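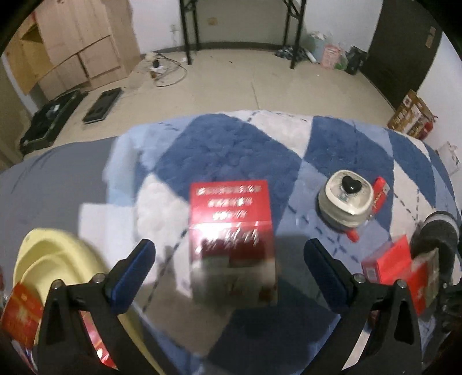

The Things That Live on the Bed

Every home has a surface that was meant for one thing and ended up doing another. In ours it is the bed. By mid-morning, when the sun has come round to that side of the house, the blue and white argyle blanket has been pulled more or less flat over the gray sheet, and whatever needs to be looked at, sorted, opened or wrapped gets carried in and set down on top of it.

I have tried to break the habit. We own a perfectly good dining table, and there is a desk in the hall that I bought from a secondhand place in Pladcombe with exactly this kind of job in mind. But a table makes small things look like work. Put a shiny red box on a table and it wants dealing with. Put it on a plush blanket, among all those big soft diamonds, and suddenly you have time to admire the silvery lettering and turn it over in your hands a little before you decide where it should go.

November is when it gets serious. That is the month I go through the dresser, the bathroom shelf and the deep drawer under the window, partly to see what we have and partly (I will admit it) to see what can be given away before the holidays bring in more. Last year I was strict with myself and put a kitchen timer on for 40 minutes. I was still sitting there at lunch with a cold cup of coffee, reading the back of a packet of bath salts.

A soft way to sort

The blanket deserves some credit. It came from a shop called Etance, which has since closed, and it cost me 145 dollars, a sum I kept to myself for longer than I should have. I had gone in for pillowcases. But I have always had a weakness for argyle, probably from my grandfather's socks, and this one had the dashed dark lines crossing over the diamonds just the way a proper argyle should, in denim blue and a paler blue and an off-white that looked, to me anyway, like the top of the milk. It has been washed more times than I care to think about, and I still run my palm over it whenever I go past.

It is also a fine thing to sort on. Lids don't clatter. A jar put down in a hurry doesn't chip. And the diamonds, being so large, turn out to be very handy for keeping one pile from wandering into the next - keepers on the blue, giveaways on the white, and the doubtful cases wherever they land.

The doubtful cases are the ones I love, of course. The cream jar with the shiny black heart on its lid is the queen of them. I have put it in the giveaway pile at least twice and taken it back out both times before supper. It is rounded and squarish at once, a little like a bar of soap that has been used for a week, and the top has a marbled gray look inside its raised white rim, like weather. Could I tell you what I need it for? I could not. Hairpins, maybe, or the spare buttons that come in those tiny bags with every new coat. For now it goes back on the dresser, and I expect we will have this same talk again next fall.

What the boxes are for

Boxes are harder. A jar can be put to use, but a good box mostly asks to be kept, and I come from a family of box keepers. My mother had a closet shelf of them, nested by size, and on the day before any birthday she would stand under it with her hands on her hips, choosing. Nothing in our house was ever wrapped in a box it had come in. You could open something that said Plivent on the lid and find mittens, and you learned not to trust the lettering.

I keep fewer than she did. My rule is 9 boxes, all of which have to fit on the one shelf above the coats, and when a new one comes in an old one goes out. Red ones are allowed to stay longest. A red box with silver writing needs no paper at all, only a bit of ribbon, and it will look cheerful on a gray afternoon when everyone has come in with wet shoes.

So that is how a morning goes. The piles grow, the piles shrink, the cat from next door looks in at the window. Along toward noon I carry the keepers back to their drawers, put the giveaways in a bag by the front door, and shake the blanket out over the bed so the diamonds lie straight again for a few hours.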